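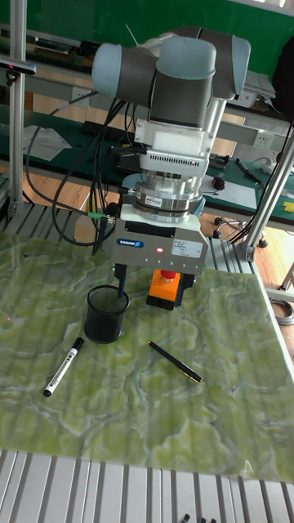 Gas turned off at meter, still paying daily supply charge — disconnection or abolishment?

Mimoza Trajkovski
Detuldale
Posted Sep 29, 2021

We took out our last gas appliance in autumn (the hot water unit, replaced with a heat pump) and I turned the valve off at the meter the same day. The cooktop and the ducted heater had already gone. I assumed that with no usage the bill would drop to nothing, but Betance have kept charging the daily supply charge and I've now had two bills for zero megajoules.

When I rang them, the first person offered me a disconnection. I rang back with the meter number and the second person said what I wanted was an abolishment, that it's done by the network and not by them, and that it costs a lot more. She couldn't give me a price over the phone.

The meter is on the side wall next to the driveway and the pipe runs under the concrete. We plan to widen the driveway in November and the concreter wants to know if there's a live pipe under it.

What is the difference between the two, which one do I need, and do I have to keep paying supply in the meantime? The house is ours, no tenants, and no body corporate.

kettlepoint_rod
Member, 17 posts

Just ring them and cancel the account. Worked for me. They can't make you buy gas.

Lorne W.
Regular contributor

Cancelling the account is only part of it. With no account holder the retailer will usually organise a disconnection anyway, and you'd still have a live pipe up to the meter. For the supply charge that's fine. For the driveway it isn't.

The two jobs, as they work on the Lau network where I am:

Disconnection. Somebody comes out and locks or plugs the meter, or takes it away. The service pipe from the street stays in the ground with gas in it. It can be reconnected later for a fee. You book it through your retailer and the supply charge stops from the date it's done, subject to a final read.

Abolishment (some retailers call it permanent removal). The meter comes out and the service pipe is cut and capped, normally out near the main, so nothing on your block is live. The request still starts with the retailer, who passes it to the distributor. If you wanted gas again you'd be applying for a new connection.

You need the second one if anybody is going to dig or cut concrete over that pipe. Ask for it in writing, by email, and use the word "abolishment" in the subject line. Mine was first logged as an ordinary disconnection and I lost 12 business days getting it fixed.
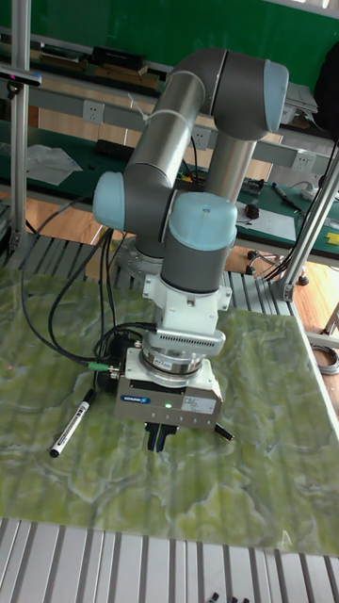 Robot arm reaching down to a green marbled mat

Other things to sort out before you book:

Get the quote itemised. Reinstating the footpath or nature strip may or may not be included, and it was a separate line on mine.

Check which side of the road the main is on. If it's the far side, the crew may want to dig in the road — that can mean a permit from council and a longer wait.

Lodge a free underground plan request before the concreter starts, even after the abolishment is finished. The plans take a while to catch up, and there could be water or telecommunications in the same strip.

Have a licensed gasfitter cap the old lines inside the house if that wasn't done when the appliances came out, and keep the certificate.

On the supply charge, yes, you are liable until the disconnection or abolishment is complete. Turning the valve off yourself doesn't change anything at their end. If they drag it out past the date they gave you, ask for the charges after that date to be credited, and take it to the ombudsman if they refuse. I got 4 weeks back that way without needing to lodge a complaint.

For November I'd put the request in this week.

jd_durno

Agree with Lorne on the email. We're in Durno, different network, and ours was done in one morning once it was booked. Small hole in the nature strip, meter gone, blanking plate on the wall. Fees vary a lot between areas so don't go by what anyone here paid. The final bill came a month later and still had a few days of supply on it, which was correct when I checked it against the date on the job sheet.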